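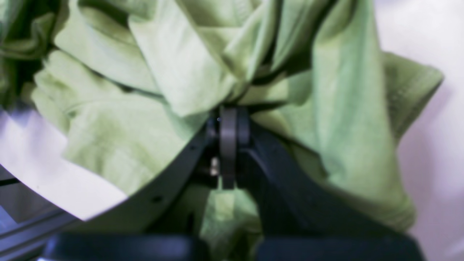

Figure 1. Gripper in contact with light green fabric, seen from the wrist camera.

Section 2. Planning and budgeting your textile handling cell

Please read this section before you place an order. It is written for the person who prepares the budget, and also for the person who will later install the cell. In many workshops these two persons do not meet until the boxes arrive, and then it is too late to change the order.

2.1 Decide the work first

1. Write down which pieces of cloth the cell must handle in the first year. Include the largest and the smallest. Soft cloth gathers around the gripper when it is pressed, as in Figure 1, and a heavy towel needs a different test.

2. For each piece, write where it comes from (bin, belt, table) and where it must go.

3. Put the list in order of quantity. If one piece makes more than half of the work, plan the cell for this piece and treat the others as a later extension.

4. Send the list to your Hitia dealer with the request for a quotation. Without a list the dealer can only quote the standard Plekusora package, and this may contain parts you do not need.

Note: Do not send only photographs of the garments. We need samples. Five pieces of each type are enough, washed once and not ironed.

2.2 What to put in the budget

5. Enter the arm, the controller and the gripper as separate lines. The gripper is a wearing part and will be replaced before the arm.

6. Add one set of spare finger tips for each gripper, and one bag of fixing screws. The screws are small and are easily lost in cloth.

7. Add the wrist camera and its cable. The camera is not included with the Jiller gripper when the gripper is ordered alone.

8. Add the table or frame. If you build your own frame from aluminium profile, ask for drawing 43 before you cut anything. The hole pattern of the base plate was changed in June and older drawings do not fit.

9. Add the time for teaching. For a first cell we advise 300 hours of staff time, divided between the operator and the technician. Customers often leave this line empty - it is then paid from the maintenance budget, and the maintenance people are not happy.

10. Keep a reserve for changes to the finger tips. The size of the reserve depends on your list from step 1, and the dealer can advise.

Caution: Do not save money on the safety scanner. A light gripper can still trap a finger between the moving parts. The cell must not be operated without the scanner, also not for a short demonstration.

2.3 Loan before purchase

11. If you are not sure about the cloth, ask for a loan gripper. The loan period is two weeks and can be extended once.

12. During the loan, save the wrist camera pictures together with the result of each attempt (held, dropped, two layers taken). A picture alone does not tell you later if the cloth was lifted.

13. At the end of the loan, compare the results with your list. If a piece fails often, tell us before you order. Sometimes a softer tip is sufficient, sometimes the piece should stay with manual work.

Note: The Tkachuk laundry used almost the full loan period on bed linen only, and had no time left for shirts. Please divide your time before you start.

2.4 Order and delivery

14. Check the quotation against steps 5 to 10, line by line.

15. Sign the quotation and return it with the name of one technical contact. Questions about prices go to Gus Greenberg, questions about samples and loans to Tavion Baptiste.

16. Measure the door and the lift at your site. The arm is delivered in one crate and cannot be divided.

Caution: Do not open the crate before the technical contact is present. Damage must be reported on the delivery paper.

Section last changed: November 16, 2021. For the electrical connection, continue with Section 3.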